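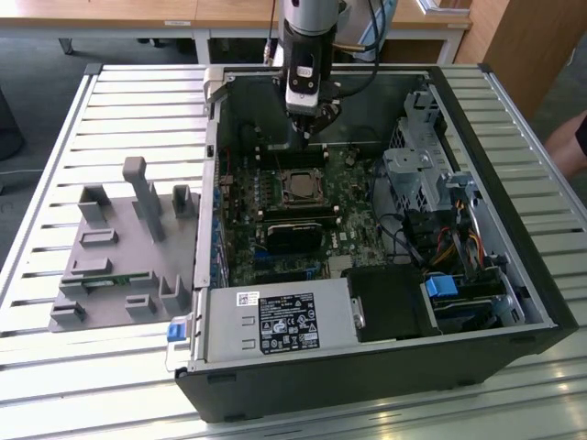

Desktop Hardware Service, Unit 2: Processor and Memory
Instructor: Dindo Padilla
Revised May 8, 2025

Scope

This handout covers removal and refitting of the processor and memory in a tower case. Hard drives and the power supply are treated in the next unit. Read the sheet through before the bench session and bring it with you.

Preparation

Shut the machine down and disconnect the power cord. Hold the power button for 15 seconds. Remove the side panel and lay the tower flat, open side up. Clip the wrist strap to bare metal on the chassis, never to a painted surface.

Move loose power cables away from the board before any work near the socket. Photograph the cable runs if the case is unfamiliar.

The processor

Take off the cooler first, loosening its screws a little at a time in a diagonal order. Old thermal paste can hold the cooler to the lid; a slight twist breaks the bond. Do not pull straight up.

The processor is held by a load plate inside a metal retention frame. Press the lever down and outward to clear its catch, then raise it fully. The load plate can now be opened. Lift the processor by two opposite edges, straight up, and put it in a tray.

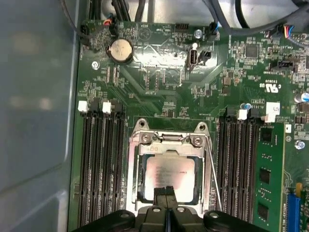
Refitting is the reverse. Match the corner mark and the edge notches, lower the part squarely and apply no force. If it does not sit flat, take it out and start again. On LGA 1170-series practice sheets from March the lever was drawn on the wrong side – discard those copies.

Memory

Open the latch at the end of the slot. Line up the notch in the module with the key in the slot and press evenly on both ends until the latch closes. With a single module, use the slot named in the service manual; slot order differs between boards.

Socket check

With the processor out, inspect the socket under a lamp held at a low angle. Look for lint, paste and damaged contacts. Do not touch the contacts or blow on them. Record the result on the Pritton sheet before refitting.
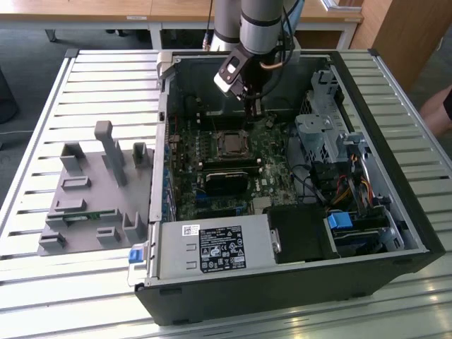 Fig. 2. Tower on its side, panel off. The CPU socket is empty, with the retention frame and lever in place.

For the bench session

Write down the order in which you loosened the cooler screws and the slot used for each module. Hand in the sheet with your bench number on it.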